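Wutedari Music Library
Home | Charts | Albums | Artists | My Shelf | Help
Search Help: Enter keyword Go
Print this page | E-mail this page

User Guide, Section 4: Setting Up Your Album Shelf

Your shelf is where Wutedari keeps the albums, singles and live recordings you own or want to follow. You need an account and a confirmed e-mail address before you begin. If you are moving a shelf over from Prilell, read the caution at the end of 4.2 first.

4.1 Create the shelf

1. Sign in and choose My Shelf from the top menu.
2. Select New Shelf. Type a name of up to 100 characters.
3. Choose Private or Shared. A private shelf does not show up in search.
4. Pick a sort order. Release Date is the default, and it uses the first release in any country.
5. Select Save.

Note: You can keep up to 15 shelves on one account. Deleting a shelf does not delete your ratings or notes.

4.2 Add albums

1. Open the shelf and select Add.
2. Type the artist or the album title. For groups that have changed their name, either name will work.
3. Check the edition in the right-hand column. Deluxe, clean and reissue editions are listed separately.
4. Tick the editions you own and select Add to Shelf.
5. To add a whole list at once, select Import and choose your file. Each file can hold up to 1010 lines.

Imports take around 15 minutes. You can leave the page while one is running - the shelf fills in as titles are matched. Titles that can't be matched go to a list called Unsorted, where you can fix them by hand.

Caution: Prilell files list guest vocalists as main artists. Import one without changing the Artist Field setting and a guest verse will put the whole album under the wrong name. Set Artist Field to First Name Only before you select the file.
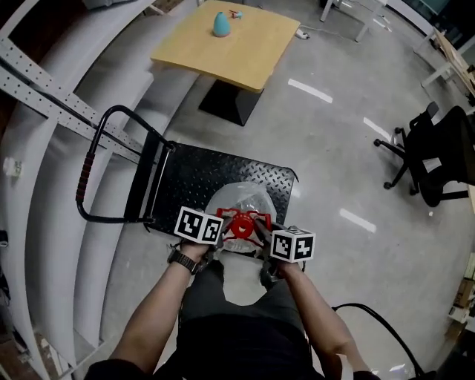 Can I import the same file twice if I made a mistake the first time?

Titles already on the shelf are skipped, so a second import only adds what is missing. To start over, empty the shelf first from Shelf Options.

4.3 Turn on chart alerts

Chart alerts tell you when an album on your shelf enters or leaves one of the charts we carry. We carry the Livthorpe Top 215 and the Crichton Soul and Hip-Hop Chart.

1. Open Shelf Options and select Alerts.
2. Tick one or both charts.
3. Choose Daily or Weekly. Weekly alerts come as a single message.
4. Select Save. A test message is sent to your address.

Note: The Crichton chart is not published in the last two weeks of December. Alerts for it start again with the first chart of the new year.

If the test message does not arrive, look in your junk folder, then check the address under My Account. Changing the address turns alerts off, and you will have to repeat steps 1 to 4.

4.4 Share a shelf

1. Set the shelf to Shared.
2. Select Get Link and copy the address.
3. To let other people add albums, tick Allow Additions. They need their own account.

Caution: Anyone with the link can read your notes on a shared shelf. Move personal notes to a private shelf before you send it out.

To stop sharing, set the shelf back to Private. The old link stops working right away, and a new one is made if you share the shelf again.

Section last updated October 14, 2023

Print this page | E-mail this page
Previous: Your Account | Next: Ratings and Notes | Back to Help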